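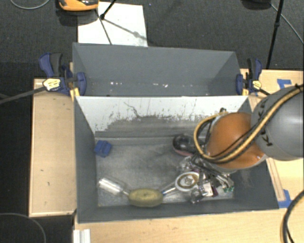 件名: Re: [手織りの会ML] ルンデの毛糸、縮みと糊付けについて

みなさま、こんばんは。神戸の北のほうで織っている者です。ここのところ読むばかりで、すっかりご無沙汰しておりました。レイフさんの投稿を拝見して、これは黙っていられないなと思い、夕飯の片付けもそこそこに机に向かっています(例によって長くなります。お急ぎの方は飛ばしてくださいね)。

Leif Magnusson さんは書きました:
> こんにちは、レイフです。日本語がおかしいところは許してください。
> Lunde の単糸で、ひざ掛けを織ろうとしています。平織りです。
> 経糸を掛けて織りはじめましたが、毛羽がからんで、
> 開口がきれいになりません。綜絖のところで糸が3本切れました。
> 糊を付けるべきでしょうか。付けるなら何がいいですか。
> それから、この糸はどのくらい縮みますか。
> ラベルには手洗いとだけ書いてあります。
> 前に Torkadeck の双糸で織ったときは、何も問題がありませんでした。
> 母の古いひざ掛けと同じ感じにしたいです。すこし厚くて、
> でも硬くないものです。よろしくお願いします。
> レイフ

レイフさん、日本語、ちっともおかしくありませんよ。私のメールのほうがよほど行ったり来たりします。

まず毛羽の件ですが、ルンデの単糸は私も二冬続けて使いまして、最初の一枚はまさに同じ目に遭いました。あの糸は撚りが甘くて、触ったときのふわっとした感じがたまらないのですけれど、経糸にするとそのふわっとしたところが全部隣の糸にしがみつくんですよね。開口するたびにぺりぺりと剥がすような感じになって、指で分けているうちに夜中になってしまう。緯糸に使うぶんには、これほど気持ちのよい糸もないのですが。

糊は、私なら付けます。前は布海苔を煮ていたのですが、夏場はにおいが出るし、濾すのも面倒で、今は小麦粉の薄い糊に落ち着きました。水をたっぷりに小麦粉をほんのひとさじふたさじ、だまのないように溶いてから火にかけて、透き通ってきたら火を止めます。冷めてから触ってみて、牛乳より少しとろっとするかな、くらいで十分です。濃いと乾いたときにばりばりになって、かえって切れます。かせのまま浸して、よく絞って、棒に掛けて乾かす。乾くまでに何度か、両手を入れてぱんぱんと張ってやってください。ここを怠けますと糸どうしがくっついたまま乾いて、巻き返しのときに泣きます。私は泣きました。

もう機に掛かっているとのことなので、今回はかせに戻すわけにもいきませんね。その場合は、同じ糊をもっと薄めて、柔らかい刷毛で、筬の向こう側の見えているところだけに、手前から奥へ一方向に撫でつけるように付けてみてください。開口した状態で上の糸、下の糸と分けて塗ると、くっつきにくいです。乾いたら少し巻き進めて、また塗る。のんびりした作業ですが、ラジオでも聞きながらですと悪くないものです。

それから、筬の目はどのくらいでお使いですか。双糸のときと同じ密度で掛けていらっしゃるなら、もしかするとそちらが一番の原因かもしれません。トルカデックの双糸はつるんとしているので詰めても平気なのですが、ルンデは同じ太さに見えても、ふくらみがまるで違います。私はトルカデックの時よりひとつ粗い筬に替えて、ようやく楽になりました。織っている最中はすかすかで、こんな網戸のようなものがひざ掛けになるのかしらと不安になりますけれど、洗うと埋まります。埋まるというより、糸が居場所を見つける感じでしょうか。

さて縮みです。これは洗い方でずいぶん違うので、人の数字はあまり当てにならないのですが、私の織り帳には、機から下ろしたときの重さがほぼ400グラム、と書いてある一枚があります。ところが肝心の寸法が、洗う前しか書いていないんです。仕上がりの寸法の欄には娘の字で「猫が乗った」とだけあります。お役に立てず、すみません。

ですので、どうか試し織りをなさってください。今掛けていらっしゃる経糸の頭のところで、手のひらを広げたくらいの長さを織って、切り離してしまうのが一番確かです。惜しい気持ちはよくわかります。でも、ひざ掛け一枚をまるごと縮ませすぎたときの気持ちに比べれば、なんでもありません。切る前に縦と横を測って、できれば四隅に色の違う木綿糸で印を付けておくと、洗ったあとで測るところがわかって便利です。

洗うときは、ぬるめのお湯に中性の洗剤で、まず糊を抜くつもりで静かに浸けます。それから押し洗い。お母さまのひざ掛けが「すこし厚くて、でも硬くない」とのこと、おそらくしっかり縮絨してあるのだと思います。押して、返して、また押して、ときどき引き上げて糸の目を見て、まだ目がはっきり見えるけれど指でずらそうとしても動かない、というあたりで私は止めています。もう少し、もう少しと欲を出すと、急にフェルトになりますのでご用心を! すすぎのお湯は洗いと同じ温度にして、急に冷たい水にさらさないこと。脱水はタオルに巻いて短く、あとは平らに干します。

洗剤は、何年か前にこのMLで教わったレルティネを使い続けています。香りが控えめで、毛の脂っけが残るのがいいところです。先日ゴキコさんで詰め替えを買いましたら、糸巻き用の紙管と合わせて2,437円でした。前はもう少し安かったような気もしますが、私の記憶ですからあやしいものです。ゴキコさんは8月に棚を入れ替えるとかで、ルンデの古い色番がいくらか奥から出てくるかもしれませんよ、と奥の机の方がおっしゃっていました。あの苔のような緑を探しておられた方、まだMLにいらっしゃいますか。電話で取り置きもしてくださるそうです。

ついでに、切れた糸のことも。綜絖のところで切れたときは、結び目をそのまま筬に通そうとせず、新しい糸を後ろから足して、綜絖と筬を通し、手前は織り地に待ち針で8の字に留めておくのがよいと思います。洗う前に針目で始末すれば、縮絨したあとはどこだったか自分でもわからなくなります。三本くらいでしたら、どうぞ気落ちなさらないで。私の最初の一枚など、左の耳はほとんど継ぎ足しでできていました。今も台所の椅子に掛けてあって、毎朝お世話になっています。

耳といえば、単糸の平織りは耳が寄りますね。両端の5本ほどだけ、トルカデックの双糸の近い色に替えてしまうという手もあります。ただ縮み方が違うので、縮絨を強くするとそこだけ波打つことがあるんです。私は一度それでフリルのような縁になりまして、人には最初からそのつもりだったような顔をしていました。試し織りに耳まで入れておけば、そのあたりも見当がつくと思います。

織り密度のこと、またお時間のあるときに教えてください。経糸の長さもわかれば、もう少しましなことが言えるかもしれません。それと、もしお母さまのひざ掛けの端を近くで見る機会がありましたら、綾になっていないかどうか、確かめてみてください。縮絨の深いものは、一見平織りのようで、裏返してよく見ると斜めの筋がうっすら残っていることがあります。あの厚みと柔らかさなら、二二の綾という線も捨てがたい気がするのです。もしそうでしたら綜絖の通し方から話が変わってきますので、早めにお知らせくださいね。

糊の濃さについては、絹をなさる方々のほうがずっと詳しいはずです。私の小麦粉糊は自己流もいいところですから、違うやり方をなさっている方、ぜひ横から口を出してください。生麩糊を使っておられる方のお話も伺いたいです。

そろそろお風呂が沸いたと呼ばれましたので、このへんで。どうぞ目を休めながら織ってくださいね。

北神戸の機部屋より

追伸 前に回覧した縞帳の写し、最後に受け取られた方はお手元にまだありますか。急ぎませんが、裏表紙に私の買い物メモを挟んだままのようです。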